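Grevano publishes findings on two-arm sorting cell fault, withdraws "unattended" claim

Grevano today released the results of its own review into the stoppage that took its two-arm electronics sorting cell out of service in August. The review finds that the cell kept working for most of a night shift with a grip sensor that was no longer reporting, and that the alarm meant to catch this had been set in a way that made it close to useless. The company is withdrawing the word "unattended" from its sales material for the cell until an outside party has tested the repair.

The cell sorts circuit boards and wire harnesses recovered from returned equipment. Each arm picks a part, and the control software, supplied by Lurus, decides which bin it belongs in. Nobody was hurt. The damage was to parts and, the review says plainly, to the reliability of the records Grevano had been sending its customer, Ilter.

Over the shift the cell logged 1173 completed picks. When Ilter's receiving staff opened the bins the next morning, 200 of those picks could not be matched to a part in the correct bin. Some boards were found under harnesses. Some had cracked corners. A few were on the floor behind the guard. The log showed every one of them as a success.

The cause was a loose cable connection at the left wrist. When the signal dropped out, the software carried forward the last value it had received, which happened to be "part held." The arm then went through its motions, and the system recorded a delivery each time whether the gripper had anything in it or not. An alarm for a frozen signal did exist. It had been set to go off after 563 identical readings in a row, a figure that nobody interviewed for the review could explain, and a short flicker in the connection was enough to start the count again.

"I have read a lot of fault reports that end with the word 'cable,' and I don't accept this one ending there," said Mimoza Hoxha, who led the review. "Cables come loose. A machine that loses its sense of touch and goes on reporting perfect work is a design decision. We made it, and we signed off on it."

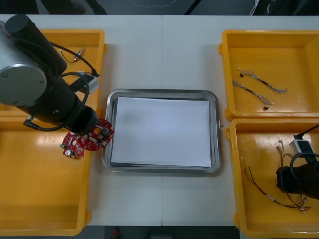

By Blagoje Živković
Grevano Press Office

The review also looked at how the cell had passed its acceptance test. That test ran for 6 hours in daylight, with an engineer standing at the table and the connectors freshly seated. No one pulled a cable on purpose. No one compared the log with the contents of the bins by hand, because the log was itself the measure of success. Hoxha's report calls the result "a score the machine gave itself."

Operators had raised doubts before August. Two entries in the shift book mention boards landing across the edge of a bin, and one asks whether the pick count could be trusted. Both were closed with the note "monitor." The review found no sign that anyone did.

Grevano has made the following changes. The wrist connectors now have locking collars. A lost or frozen grip signal stops both arms at once, and the cell cannot be restarted from the control room – a person has to walk to the guard, look into the bins and sign. A scale under each bin gives a second reading that does not depend on the gripper. Counts that disagree are reported to the customer as a disagreement.

Lurus has changed its software so that a missing value is recorded as missing. Grevano asked for the same change to be made at every site running the older version and has been told that work is under way. It has not yet seen a list of those sites, and will say so publicly if it does not get one.

The repaired cell is running again on day shifts only, with an operator present. Test engineers from Tang, a firm with no stake in the product, will spend a week trying to make it fail, including by disconnecting sensors while the arms are moving. Their report will be published whatever it says.

"People will ask if it's fixed," Hoxha said. "It has behaved well so far. It also behaved well in the acceptance test, so I would wait."

Ilter has been credited for the damaged boards and has received corrected records for the night in question. Records from earlier shifts are still being checked – the company does not know how long the connection had been working loose, and it will not give an estimate until the bin weights have been gone through.

Customers who run the same cell are asked to stop night operation until they have fitted the collars and installed the software change. Fitting kits are free of charge. Requests received by Friday at noon will be shipped the same day.

Media contact: Blagoje Živković, Grevano Press Office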